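Slices – thick, thin and how to keep them tidy

Kitchen tips, sausage page. Writing this between shifts so forgive the spelling.

Most of the post I get is about slicing. Too thin and it curls up in the pan, too thick and the middle stays cold while the outside goes leathery. So, what I do at home.

Before you cut

Chill it first. An hour in the fridge, or twenty minutes in the freezer if you forgot. A warm sausage squashes under the knife and you get a wedge at one end and a flap at the other.

Skin off or on? Depends. Thin natural skin, leave it. The tough papery sort, peel. Run the tip of the knife down the length, not deep, then pull it away round the sausage like tape off a parcel. If it sticks, a wet cloth round it for a minute or two.

Knife: long, thin, sharp. Serrated if the skin's staying on. I use an old Stunitz with a loose handle, any decent one will do. Wipe the blade now and then, fat builds up and drags.

Cutting

Straight across for rounds. On the slant for ovals – more face to brown, and they cover more bread. Tilt the knife, not the sausage. Keep the same tilt all the way along or the last few come out a funny shape.

Thick for stews and for the grill. Thin for sandwiches. In between for the frying pan, say the thickness of your little finger.

Let the knife do it. Long strokes, no sawing, no pushing down hard. Fingertips tucked under.

Ends go in a tub for soup. Dont bin them.

Standing them up

For a buffet or a packed lunch I like slices on their edges, not flat in a pile. Flat ones stick together and the bottom one is always greasy. Upright you can get hold of one without touching the rest. Leave a little gap between. Cut them thick though, a thin slice just folds over. 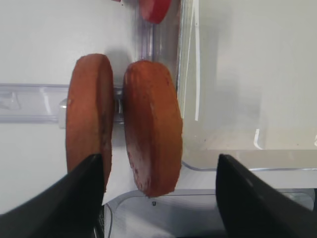
Thick ovals on edge, small gap between the two.

If they keep falling, square off the bottom with one tiny cut, or lean the first against something solid – side of the dish, half a radish, a crust. Then the next one against that, and so on down.

Toy ones too, by the way. My sister's two have a play kitchen and the pretend slices were always at the bottom of the box. An old toast rack sorted it. Slices in the slots, job done. Wash them in warm soapy water and dry straight away if they're wooden, no soaking. Felt ones, a damp cloth only.

Frying

Dry pan, medium heat, no oil to begin with. Enough fat comes out by itself. Give them room. Turn once, when the edge has gone darker, and leave them alone otherwise. Kitchen paper on a plate ready before you start, not after.

Spitting badly? Heat's too high, or the slices were wet. Pat them dry.

For a crowd use the oven. Baking paper on the tray, slices in one layer, turn halfway. I did 7 trays for the Urnby summer fair and didn't stand over a pan once.

Keeping

Whole keeps better than sliced. So cut what you need and wrap the rest, cut end covered tight. Greaseproof first then a bag.

Sliced already? Small tub, paper between layers, lid on. Go by the date on the packet and the "once opened" line, that's the one people miss. Smells sour or feels slimy, out it goes.

Freezing – lay them flat on a tray till hard, then bag them up. 100 g to a bag does the two of us for a pasta. Write on the bag BEFORE you fill it, pen won't take on a cold one.

Grease on the board

Scrape, then hot water and washing up liquid, then stand it on its side to dry. Paprika stains on a pale board: bicarb paste, leave it while you do the rest, scrub with the grain. Half a lemon and salt works as well but slower.

Plastic tubs gone orange. Cold rinse first, then a day on a sunny windowsill. Takes most of it out. Not all.

From the postbag

Quentin Lecomte writes that he slices his with a wire cheese cutter. Tried it Monday. Fine on a soft boiling sausage, hopeless on anything dried, and I bent the wire. He also does a bean stew with 900 g of sausage to one pot, which seems alot, but he's feeding teenagers.

Someone else asked about egg slicers. Only for the little cocktail ones, skin off.

Next page is onions, and getting the smell off your hands. Send me yours if you've got one that works.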